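4.2 Return-air leakage in the Jarnport houses

We were delighted by how clearly the return side stood out once the duct tests were finished. Each of the 115 houses in the Jarnport sample had a central furnace with a shared air handler, and in most of them the supply runs were in decent shape. The returns were another matter. Panned joist bays, unsealed filter slots and loose boots at the wall grille let attic and crawlspace air into the system, and the blower did the rest. In 81 houses the return leak was larger than the supply leak, a result we had hoped to see but had not dared to predict from the Skarkanis pilot.

Sealing work followed the Khattak sequence (filter slot first, then plenum seams, then boots), and the same crew did all of it. Run time for the furnace was logged for one full heating season before the work and one after, giving us more than 2,000 usable days of paired records. 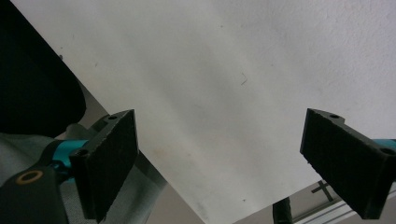 Figure 6. White sheet between the two black finger pads.

Filter slots deserve a closer look, and we think they are the most exciting part of this data set! A slot with no cover is a hole right beside the blower, where suction is strongest, and a strip of foil tape closes it in a minute. Dust tells much the same story. On a plain white sheet like the one in Figure 6, even a few tiny specks and one thin, dark, hair-like mark are easy to pick out by eye, and we would love to see a simple visual check of this kind tried next to the pressure readings. The Borex pressure pan we used is quick, but it says nothing about what the air is carrying.

Two limits should be kept in mind. All of the houses were built on crawlspaces, so the findings may not carry over to slab homes with overhead ducts. We also asked owners to leave their thermostat schedules alone, and the March logs suggest that several did not. Those houses were kept in the leakage counts but dropped from the run-time comparison in Section 4.3.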